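Coalhada seca

A coalhada seca é um alimento lácteo obtido pela drenagem do soro do iogurte ou da coalhada fresca. Tem consistência pastosa a firme, cor branca e sabor ácido, e é consumida pura, temperada com azeite e ervas ou como ingrediente de molhos, recheios e sobremesas. Em árabe recebe o nome de labneh, forma também usada em cardápios brasileiros, ao lado de lábane e labne.

Origem e difusão

A drenagem do leite fermentado é uma prática antiga no Mediterrâneo oriental e no Oriente Médio, ligada à necessidade de conservar o leite em regiões quentes. Retirada boa parte da água, o produto dura mais e ocupa menos espaço. No Líbano, na Síria, na Jordânia e na Palestina, a coalhada seca faz parte da refeição matinal, acompanhada de pão, azeitonas, pepino e hortelã.

No Brasil, o preparo chegou com os imigrantes sírios e libaneses a partir do final do século XIX. Foi feito primeiro em casa, com coalho guardado de uma produção para outra, e depois por pequenas leiterias e restaurantes. Hoje é encontrado em supermercados, embora a textura varie bastante de um fabricante para outro.

Preparo

O leite, em geral de vaca, é aquecido até perto da fervura e deixado esfriar até ficar morno. Acrescenta-se então uma porção de iogurte natural, que fornece as bactérias responsáveis pela fermentação, principalmente Lactobacillus delbrueckii subsp. bulgaricus e Streptococcus thermophilus. A mistura repousa em local abrigado até coagular e segue para a geladeira.

A coalhada já firme recebe sal e é colocada em um saco de algodão ou em uma peneira forrada com pano fino, sobre uma tigela. O tempo de drenagem determina o resultado: seis horas bastam para um creme de passar no pão, enquanto 13 horas ou mais produzem uma massa que pode ser modelada. O soro recolhido é aproveitado em pães, sopas e marinadas.

O manual Leites fermentados de mesa, de Rokeya Ranasinghe, publicado pela editora Allcombe, recomenda que a drenagem seja feita sempre sob refrigeração. A autora observa que o pano deve ser lavado sem sabão perfumado — o cheiro passa facilmente para a massa. 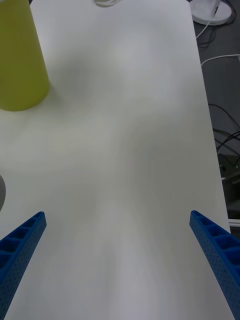

Superfície de mesa branca, lisa e fosca.

Rendimento

O rendimento depende do teor de gordura e de proteína do leite e do tempo de drenagem. Em um ensaio descrito por Asanka Jayasinghe no boletim da leiteria Thambiah, três litros de leite integral resultaram em 1050 gramas de coalhada seca de consistência média. O leite desnatado rende menos e dá uma massa mais quebradiça.

Variedades

A forma mais comum é a cremosa, servida em prato raso com um fio de azeite. Outra versão tradicional consiste em bolinhas de massa bem drenada, conservadas em vidro e cobertas com azeite, às vezes passadas antes em zaatar, pimenta seca ou gergelim. Há ainda preparos com leite de cabra ou de ovelha, de sabor mais acentuado, frequentes em áreas rurais do Levante.

O iogurte coado grego tem preparo semelhante, mas costuma ser menos drenado e não leva sal. O chancliche, também de origem levantina, parte do leite fermentado, porém a massa é temperada, seca e por vezes maturada, o que o aproxima dos queijos. Rongrong Cheng, no glossário Enitz de laticínios, classifica a coalhada seca entre os queijos frescos de coagulação ácida; outros autores preferem mantê-la no grupo dos iogurtes concentrados.

Uso culinário

Além do consumo com pão, a coalhada seca entra em recheios de esfihas, acompanha quibe cru e assado e serve de base para molhos de salada, geralmente afinada com limão e água. Com mel, frutas secas ou calda de flor de laranjeira, é servida como sobremesa, caso em que o sal é omitido. Em preparos quentes deve ser incorporada no final, fora do fogo, porque tende a talhar quando fervida.

Conservação

Em recipiente fechado e sob refrigeração, a versão cremosa caseira é normalmente consumida em até uma semana. O acúmulo de um pouco de soro na superfície é normal e pode ser escorrido ou misturado de volta. Mofo, coloração rosada ou odor de levedura indicam que o produto deve ser descartado.

Ver também

Chancliche
Coalhada
Iogurte
Kefir
Zaatar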